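Looking after perforated stainless steel

Perforated steel turns up all over the house once you start noticing it: sink baskets, draining trays, cutlery holders, the drum of the washing machine, the bottom of a steamer. It is tough stuff and will outlast most things in a kitchen, but the holes make it more trouble to clean than a plain sheet, and the brushed finish shows every mark. These are the methods we use at home and in the workshop at Prellilbridge.

Everyday cleaning

Hot water, washing-up liquid and a soft brush will deal with most of it. Use a brush and not a cloth, as a cloth slides over the holes and leaves a ring of grease on the cut edges. An old nailbrush is a good size for trays and baskets. Do both faces. The underside is where the limescale starts, and by the time you see it from the top there is usually a good crust of it below.

Rinse with clean water and dry with a tea towel, pressing it flat so that it takes up the water sitting in the holes. If the piece can be lifted out, stand it on its edge for ten minutes or so to drain.

Small brown marks

A small brown spot on stainless steel is often not the steel itself rusting. Tea, food and bits of rust from something else left on the surface – a tin, a steel wool pad, a hairgrip in the washing machine – will all do it. Try the mild things first. Mix bicarbonate of soda with a little water to make a paste, put it on the spot, leave it for 40 minutes and rub it off with a damp cloth, going the same way as the grain.

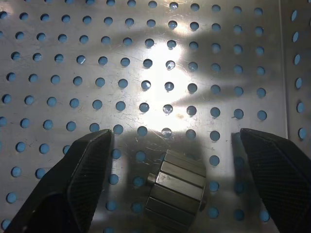
If the spot is still there, wipe it with white vinegar on a piece of kitchen roll, leave it for a few minutes and rinse very well. Never use vinegar along with bleach, and keep bleach off stainless steel altogether. It pits the surface, and after that the marks come back in the same place every time.

Limescale in the holes

For a loose tray or basket, use one part white vinegar to 3 parts warm water in a washing-up bowl, and soak it until the scale goes soft. Then brush it through from the back. A wooden cocktail stick will clear any hole that is still blocked. Don't use a screwdriver or a nail, which will burr the edge and catch on cloths for ever after. For a washing machine drum, follow the maker's instructions for descaling and don't go poking anything through the holes.

Scratches

Fine scratches come with use and there is not much point in fighting them. They show most under a strong light and hardly at all on a dull day. Fernanda Matos, who did the trays for a bakery in Pilari for years, rubbed hers with a drop of olive oil on a dry cloth and then buffed it off. It makes the scratches less obvious for a week or two. Wash the oil off before food goes anywhere near it.

Deeper ones can be softened with a fine non-metallic pad, going with the grain and using light pressure. Go over a wide area, or you will end up with a shiny patch that looks worse than the scratch did.

Seams and corners

Where a side meets the base there is nearly always a line of dirt. A dry toothbrush first, then a wet one with washing-up liquid. Rinse from the top down and dry along the join with the corner of a cloth.

Things to keep away from it

Steel wool, scouring powder, salt left to stand in water, and silver dip. Oven cleaner depends on the brand, so read the tin.

Questions and corrections to Nuno Baptista, Prellilbridge | Last updated October 19, 2025 | Back to top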